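Section 16: Folding a zip-up hooded jacket on the bed

Use this method for hooded jackets going into the Vusdale drawer unit or on to an open shelf. 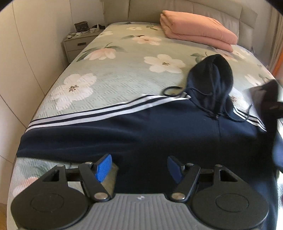 16.1 Before you start

1. Move any folded quilt or spare bedding up to the headboard. Leave the lower half of the bed clear.
2. Pull the bedspread flat. Quilted covers hold small ridges, and these do not matter.
3. Empty the pockets.
4. Lay the jacket down with the hood pointing towards the headboard.

Note: Dark fleece picks up lint from pale bedspreads. Go over the jacket with the lint roller before folding it.

16.2 Folding

1. Close the zip to the top. Hold the bottom of the zip with one hand while you pull.
2. Turn the jacket face down and smooth the back from the shoulders to the hem.
3. Fold the hood down flat over the back. Tuck any cord ends inside it.
4. Fold the left side in to the middle, then lay the sleeve straight down towards the hem.
5. Repeat on the right side. The folded width should be no more than 308 mm for the Vusdale drawer.
6. Bring the hem up to the shoulders in two equal folds.
7. Turn the bundle over and press out the air with a flat hand.

Caution: Do not iron over the zip. Metal teeth can mark the cloth and scratch the soleplate.

16.3 Putting away

Stand folded jackets on edge in the drawer with the hood end down. For a shelf, lay them flat and keep the stack under 20 cm high. Heavy jackets go at the bottom.

If the bundle springs open, the hood is usually bunched. Go back to step 3 of 16.2 and flatten it again.

For padded coats, see Section 2.

Flultisix Home Storage Guide, Zudadcombe edition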